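Bolluddale Flower Table: README

Last updated 02/12/2020 by Aminu Balogun

Hello, and thanks for taking an interest in our flowers! This folder holds 472 pictures of artificial blooms being sorted and arranged on a white table at Bolluddale, along with a plain text file of notes that Garba Ekwueme and I wrote up over a good many cups of tea. The flowers are mostly hydrangeas and roses, with plenty of leaves and sprigs to fill out a bunch.

What you'll find inside

The pictures sit in 11 folders, one for each arrangement. Some show the whole table and others are very close in on a petal or a stem, so please don't expect them all to be sharp.

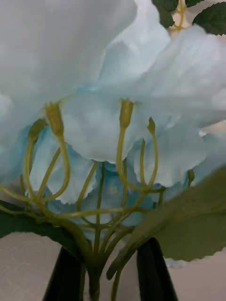
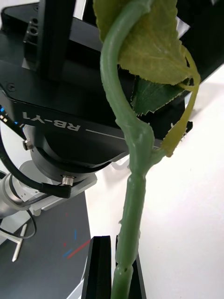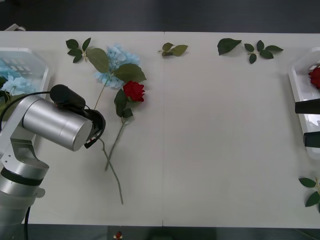
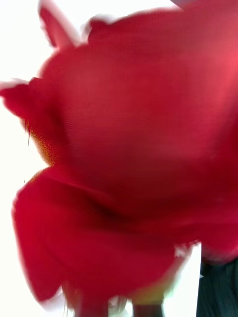 Colour names were the hardest part of the notes, and we went back and forth on them for longer than I'd like to admit. We settled on "blue" for every hydrangea, however pale, and "red" for every rose, with a free comment beside it if one of us felt strongly (Garba usually did). Leaves are listed separately from blooms, even when they're on the same stem.

Known gaps

Folder Dauda has no notes for its last 40 pictures. I'm hoping to get those done in January. The spelling of "grey" and "gray" is still mixed in the older comments, sorry about that.

Using the pictures

You're welcome to use them for teaching, craft groups or your own projects. If you share more than 200 of them, please keep this README with the set. Corrections can go to Garba at the Okberg desk, who's always happy to hear from a fellow flower person.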